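Skudora two-arm kitchen helper: my review after a summer of dishes
Posted 2nd August
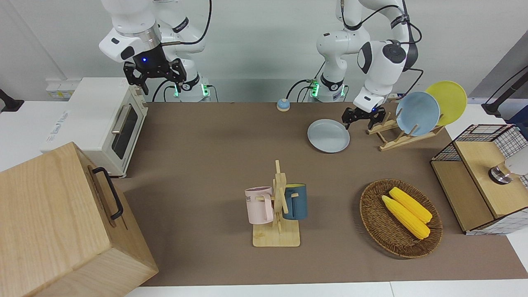 Can a home robot take over the dishes yet?
Only the easy part of them, and only if you're happy to go at its pace and stay in the house.

I've wanted one of these since I was a kid, so please read the rest knowing that I started out very much on its side! I signed up for the Skudora rental back in June, at 80 dollars a week, and set myself the job of finding out which chores I could really hand over.

Plates are its best subject. Dinner plates and side plates go into a slotted rack nicely, as long as they're dry and there's a bit of space between them. Mugs are harder. Hanging one by its handle took 56 seconds on a good evening, and my big Bruvham mugs (the ones with the skinny handles, which I love and won't give up) mostly had to be done by me. Putting corn or apples in a basket is fine, if slow - my grandson finds it better than television.

What it won't do is scrub. Pots, greasy pans, anything with egg on it, all still mine. I tried the Dedside cleaning add-on for 12 days and sent it back.

Setup was easier than I feared, and the phone support was kind and patient with me. Buying outright costs 3269 dollars, and I can't tell you to spend that on putting plates away. Rent it for a few weeks if you're curious, though. I've kept mine through the end of the month, mainly for the company while I wash up.

Three stars out of five.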